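My second October of teaching robots to do things is coming up, and I still can't explain the job to my mother. She has settled on "puppets", and I've stopped correcting her.

The current task at Voyle is to pick up a black plastic fixture and put it back down where it belongs. I can do this myself while thinking about lunch. Doing it through a robot takes my whole brain and, for reasons I don't understand, my tongue, which sticks out.

We work at steel tables on blue-grey carpet, each with its patch of yellow tape on the floor. Stray outside the tape and the reach is different, and the run goes in the bin. The tabletops are so shiny that half my early attempts were aimed at a reflection.
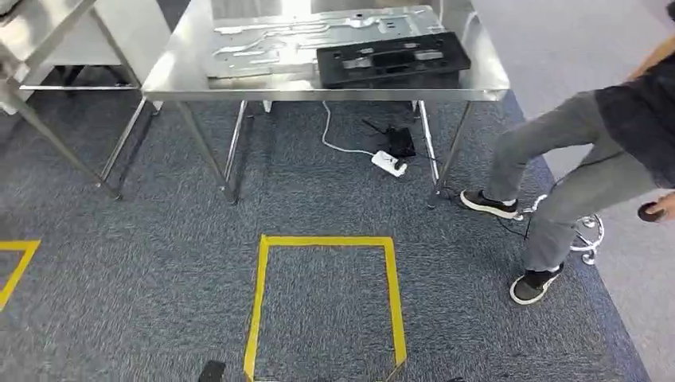
Rhiannon Skyrme thinks I'm making life hard for myself by driving everything remotely, and that I should just take hold of the arm and walk it through the awkward bits. You feel the edge of the tray that way, she says, and you stop snatching at it.

She's annoyingly right about the snatching. By hand, my approach was slow and smooth, like someone parking a car they can't afford. By remote control I arrive far too fast, stop dead, hover, and creep the last bit. The robot learns all of it, hovering included. I once watched it copy a little hesitation of mine so faithfully that I felt I should apologise to it.

The trouble with guiding by hand is that my own elbow keeps turning up in the camera views, and the robot won't have my elbow when it's on its own. The wrist views are no great help to a human anyway. You get a lot of dark grey finger, some wrapped hose, and a bit of bright room past the edges, upside down. 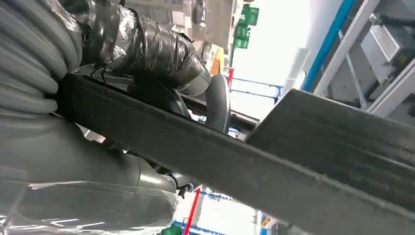 ## What I'm doing now

A compromise. I guide the arm by hand 2 times at the start of a session, not recorded, purely to remind my shoulders what a sensible speed feels like. Then I go back to the controls and try to drive like that person.

On my best day I got through 108 runs and kept all but 8. Most of those 8 were me trying to rescue a bad grip when I should have let go and started again. Letting go is a skill, apparently. The Cedlow lot have it written on their wall.

I've also learned to park the hand over bare carpet between runs and have a stretch.

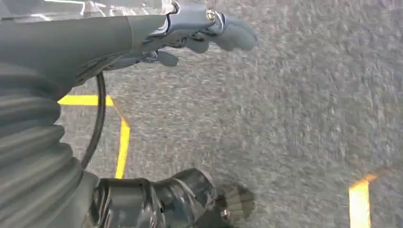 *Hand out over the carpet, yellow tape below.*

Next up is the metal plate with all the slots in it. I have asked for a higher chair.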